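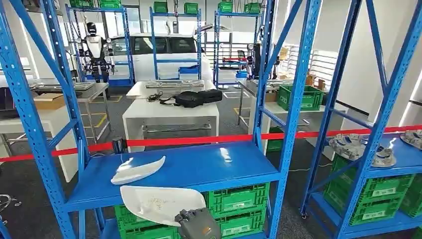
You'd be better off just buying a new one, came the voice down the phone, kindly enough, and would I like to hear about this month's offers? I would not. I had a Salehi washing machine with a broken door catch, a pile of towels in the bath and a strong feeling that a machine which could still wash, rinse and spin shouldn't go to the tip over a bit of plastic the size of my thumb.

So began my winter of spare parts. I should say I'm not handy. I can change a plug and bleed a radiator (badly, with a saucepan), and before all this I thought a model number was the big shiny one on the front. It isn't. The one you want is on a sticker inside the door, or round the back, or in the case of my machine behind the little flap at the bottom where the fluff lives. I lay on the kitchen floor with a torch in my mouth and copied it out, and got one digit wrong, and ordered a catch for a tumble dryer.

The second one I did properly. Rulleck, the parts people on the Allgate estate at the far end of Prerkivdale, have a trade counter that lets in ordinary folk until four o'clock, and I took the broken catch along in a sandwich bag. If you remember one thing from this article, make it the sandwich bag! Bring the bits. Bring the screws as well, even the ugly one. The catch was £8, which I'd have paid just to stop washing socks in the sink, and I had it fitted in 35 minutes, most of them spent looking for the screwdriver I had put in my dressing gown pocket.

After that I couldn't stop. I went round the house like a doctor on a ward. The fridge had been missing a shelf clip since we moved in, and the vegetable drawer had a crack held together with parcel tape. The vacuum cleaner wheezed. My sister's dishwasher, which I had no business looking at, had a wheel off its bottom basket and had been lurching along like that for years, and she'd stopped noticing.

Not everything came good, mind you. The vacuum needed a hose that hasn't been made in ages, and I spent far too many evenings on listings with blurry photos before giving up on it. The fridge drawer could be had new, but it cost nearly as much as a second-hand fridge, so the parcel tape stays — I've put a fresh strip on and it looks quite smart. And I did once sit in the queue for a helpline with the hold music on speaker, all through making and eating a cheese toastie, to be told that my part number was 897 and that there was no part 897.

What I'd like is for this to be easier. Put the number somewhere a person can read it standing up. Sell the clip on its own, and not only as part of a whole door. I'd happily pay a bit more for a machine if I knew the small daft pieces would still be on sale when it was ten years old, and I can't be the only one who has stood in a showroom wanting to ask about hinges.

For now I keep a biscuit tin. It has the wrong catch in it, two spare shelf clips and every instruction book I could find, including the one for a bread maker we gave away last September. If you've got the bread maker, do write in.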